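Reviews Hardware Events Archive Contact
Tools > Grippers > Hand-held > Puver two-finger

Last updated: March

Puver two-finger hand-held gripper, tried at the Andgate open day, Billville

Andgate opened its Billville workshop to visitors for one morning in March and put its demonstration units of the Puver hand-held gripper out for general use. I had one for 44 minutes. The notes below cover handling, finger design and the view from the onboard camera. I did not test data export, and battery life can't be judged in a session that short.

The Puver is a trigger-operated tool with two opposing fingers and a camera looking down past them toward the work. The operator carries it through a task by hand, and the recording is later used to train an arm fitted with the same fingers. Andgate quotes a weight of 700 grams. It felt heavier after the first quarter hour, mostly because the mass sits forward of the grip. An operator doing full shifts would want a wrist strap or a counterweight, and neither is offered.

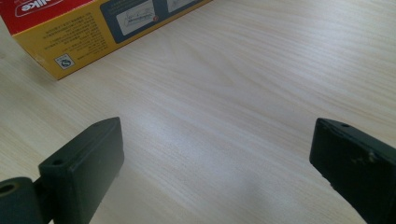

Finger geometry is the strongest part of the design. The fingers are thick blocks with beveled edges, and the taper of the trigger response makes small corrections easy near closure. Wear is another matter. The dark coating on the right finger had pale chips and scratches on its front face, and I would like to see a harder finish at this price. Both fingers stay in view with a clear gap between them, so alignment on a carton can be judged from the recording alone. Lighting needs more care. On a light wood tabletop, reflected light washed out the grain across a broad band in the center, and a pale part placed there would be hard to segment.

I made 27 pick attempts on small cartons and dropped two, both while rotating the wrist past a comfortable angle. The trigger has a slight dead zone at the start of its travel. Andgate's staff said this can be adjusted in software, but the menu was locked on the demonstration units.

For comparison, the Espinoza hand tool I reviewed last year opens to 103 mm, wider than the Puver, but its fingers flex under side load. The Puver's did not, at least with anything I gave it.

Good: stiff fingers, clear camera placement, predictable closing force.
Bad: front-heavy, finger coating, trigger dead zone.

Rating: 7/10. Price on request from Andgate.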